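4.2 Rules for the start of an episode

Two-arm episodes on toys with buttons gave us the most trouble when operators were left to set up the workspace as they liked. We therefore wrote a short protocol, based on the one used at Trellow, and applied it to all 220 episodes in this part of the study. The operator brings one arm up to the toy with its fingers closed and holds it there before recording begins. The second arm may stand close by, but it must not touch the toy until the first arm has made contact. The toy may be moved between episodes. It may not be moved once recording has started, except by an arm. 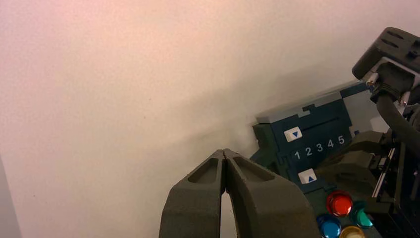 Figure 2. View from the wrist camera of one arm, with the toy and part of the other arm at right.

Cables were checked every 13 episodes. The operator followed each cable by hand from the gripper to the base and looked for loops that could catch on a finger. If one was found, the last episode was replayed and dropped if the cable had moved the toy.

Speed was limited to 100 mm/s near the toy. Bawa (Mawuli Bawa, Flosberg site) asked for a lower limit on button presses, and we left this to the operator – the logs show which setting was used. Any contact between the two arms ended the episode. Such episodes were kept in a separate folder and are not counted in the results, though they were labelled in the same way as the rest.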